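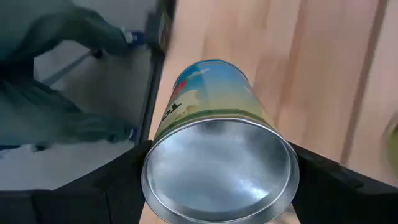
One can in the gripper, blue sky on the label, at Poltelholm in November.

I'd been pestering my cousin for a tour of Poltelholm ever since she mentioned they were trying out robot arms on the canned goods, and in November they finally had an open afternoon. So I drove out with a thermos and far too many questions!

Poltelholm packs grocery boxes for small shops (248 shops at the moment, according to the sign-in desk, mostly out toward Lososau). A big part of the job is cans. Somebody has to pick up each one, turn it, look at the ends and the seam for dents, and put it in the right spot for the next person. I tried it at the hand bench for a while and my wrists were complaining before I'd gotten through my second tray.

Our guide was Aldana Iturra, who did that job for eight years before she moved over to the arms. She's funny and very direct. I asked if the arms were quicker than she was and she laughed right at me. "Not even close," she said, and then told me that she goes home with hands that work now, so she doesn't much care. Fair enough!

What she does all day sounds more like coaching. She lays out the cans, starts a run, watches, and writes down what went wrong. Tall cans are easy, she says. Short ones are a pain, and so is anything shiny, and she has opinions about labels that I could have listened to for another hour (paper good, glossy bad, torn ones the worst of all). They're up to 367 runs in her notebook, which is a real paper notebook with a coffee ring on the cover.
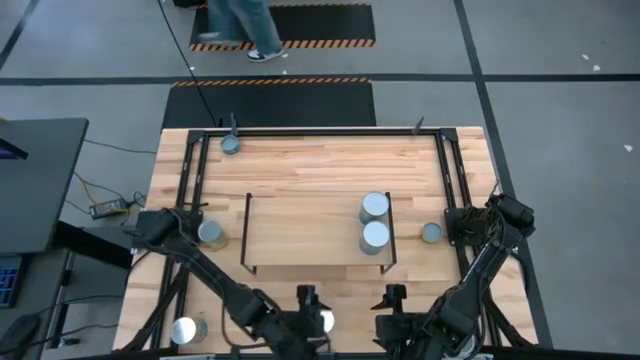

The two-armed table from overhead, with the raised board in the middle and cans around it.

I'd pictured something huge behind a fence, like in a car plant. The table is wood, a nice pale butcher block, and I'd happily have it in my kitchen. There are two arms on it, both black, one each side, and the grippers come together at the near edge. I stood there way too long and the rest of the group had gone off to the loading dock without me.

Over coffee I got talking with a couple of the packers, and they were more mixed about it. One likes the new rotation, where everybody gets two hours a day off the hand bench. Another misses the bench because that's where the talking happens, and he finds watching a machine lonely. He also wanted to know who gets trained next and hadn't had an answer yet. I asked Aldana about that and she said she's been asking too. Soriano, the shift lead, told us the list would go up before the end of the month.

If you go, wear flat shoes and ask to try the hand bench first. Parking is round the back, past the Plilliris bakery, and yes, I stopped there on the way home for a cheese roll.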